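Notebook, Notevside bench
Saturday, June 29, 2024

Came in on my own this morning with a flask of tea and the good intention of finishing the tidying write-up, and of course I've spent most of it looking at the simulated table again. It's a pleasant way to pass a wet Saturday, I'll admit that freely.

For anyone picking this up cold (hello Theano, I know you read these on the train): the question for the Flanmont people is still the one they put to us in May. Could a machine clear a kitchen table yet, the way a reasonably willing teenager might? They don't want to hear about grasp scores. They want to know whether the fruit ends up in the crate and the crockery ends up somewhere sensible, and whether somebody has to stand over it the whole time.

My feeling at present is "some of it, on a good day". We have logged 800 attempts in the simulator so far and 312 of them ended with everything put where it was asked to go. I was rather pleased with that until I read through the failures, which are a humbling lot. A person who dropped the mug that often would be asked to go and sit down.

Spent the first hour on the crate. Long thin yellow things are a nuisance for it whichever way they lie, and the open mesh doesn't help, as the planner seems to treat the lattice as solid from some angles and as thin air from others. Paraskevi's idea was to have it aim for the middle of the crate floor and forget about neatness altogether. I think she's right, and I've changed the drop height to match.

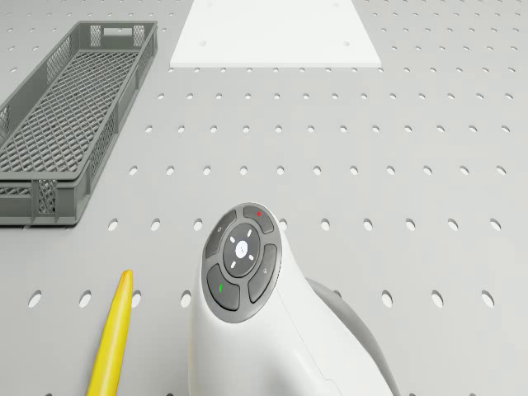
View over the arm: dark grey crate at upper left, yellow piece at lower left, nothing in the crate yet.

Plenty of clear table between arm and crate there, so reach isn't the worry. What bothers me more is the time. One item from table to crate took 41 seconds on the slow setting, and my mother could have cleared the whole lot, wiped down and put the kettle on in that. I tried the faster setting twice and went back to the slow one both times. Makris will grumble, but he grumbles at the fast one too, so I may as well have the one that doesn't fling things.

After tea, the mixed table. This is much nearer to what a real kitchen looks like after people have been in it, and I'm very fond of it! Plates are the sticking point. A shallow rim gives the fingers so little to get under, and I'd like to try sliding a plate to the table's edge first, as I do at home without thinking. The mug I'm more hopeful about, provided it picks a side to come at and sticks with it. 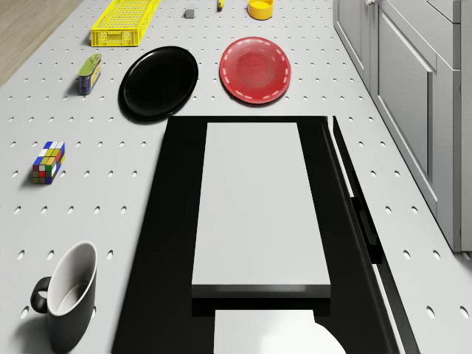 Mixed table: yellow crate and bowl at the far side, black plate and red plate, tin with the green lid, puzzle cube, mug at lower left.

Sorting is a separate headache. Does the tin go in the crate with the cube, or in a cupboard? I'd say cupboard, Theano would say it depends whether it's been opened, and the planner has no opinion whatever. We need to write the house rules down before we blame the arm for breaking them.

To do:
Run plates alone, edge-slide version, overnight if the machine's free.
Ask Conalen whether their cupboard door model opens yet.
Paraskevi to check the new drop height against the yellow crate as well as the grey one.
Buy more tea.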